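Danica Leka
21 December 2018

1/ Spent the fall getting kitchen scales to agree with each other. Posting the notes in one place so I can stop mailing them out piecemeal.

2/ Background: three of us share a recipe file for lemon curd and preserved lemons. Everything is in grams. In September, Desmond Wojcik and I made the same batch and our salt weights did not match. Same recipe, same brand of salt, different scales.

3/ Most home scales use a load cell: a metal bar with strain gauges glued to it. Weight bends the bar, resistance changes, the chip converts that to a number. The display resolution (1 g, usually) says nothing about accuracy.

4/ First check is repeatability. Put a 300 g weight on, read it, take it off, let it return to zero. Do that ten times. If the readings wander by more than one display step, stop there. Calibration won't fix it.

5/ Second check is corner load. Same weight, center of the platform, then each corner. My old Foka read 300 in the middle and 296 at the front left. A wide bowl hides this. A small cup set down off center does not.
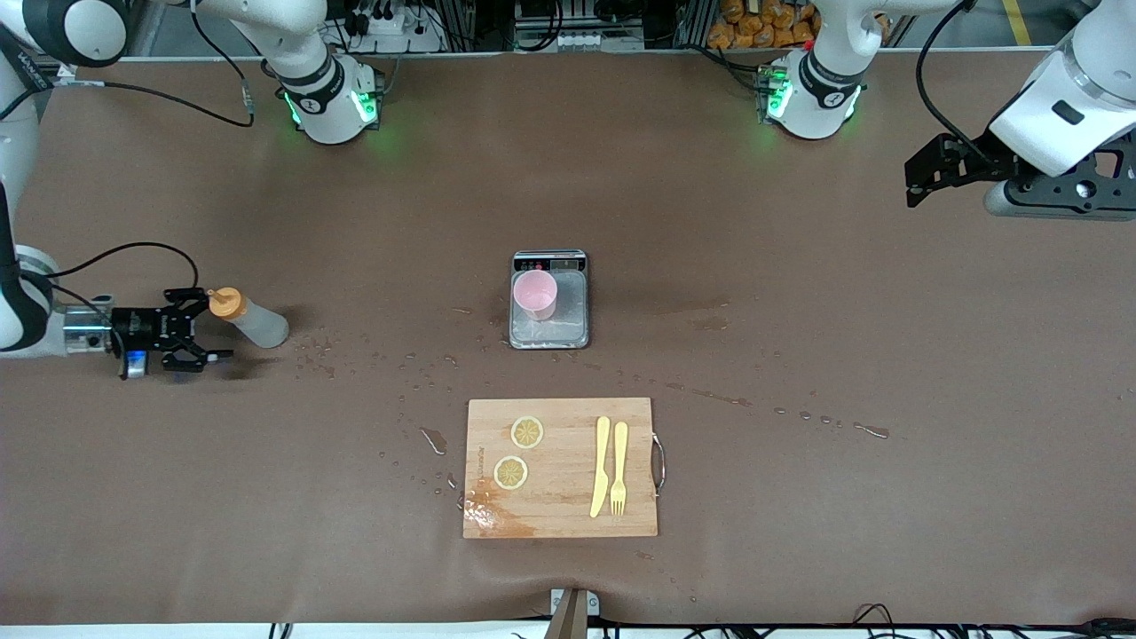 6/ Third check is small additions. Many scales track zero drift by ignoring slow changes near zero. Sprinkle salt in a pinch at a time and the first few grams can vanish. Start with something on the platform and don't tare it out. Subtract by hand.

7/ Tested that last one with 35 g of salt, added slowly. From a tared zero the display said 31. With an 80 g cup left on and no tare, it said 115, which is correct.

8/ That was the whole disagreement with Desmond. He pours, I pinch.

9/ Temperature: let the scale sit in the room for half an hour if it lives in a cold pantry. Mine moved 2 g over the first ten minutes.

10/ Surface: hard and level. A folded towel under the feet is worse than a slight tilt.

11/ Batteries: my unit read low for a week before the warning icon showed up. Replace them before you recalibrate.

12/ Reference weights: Joar Midtbø lent me a proper set. Before that I used water in a measured flask, good enough for 300 g and poor below 50.

13/ Someone asked about lemons by count versus weight. Weigh the juice. One lemon from the last bag came to 173 g whole and gave 46 g of juice. The next was lighter and gave more.

14/ Still open: whether auto-off resets the zero tracking on the Foka. Arlo Villanueva thinks it does. I'll run it after the holidays and add to this thread.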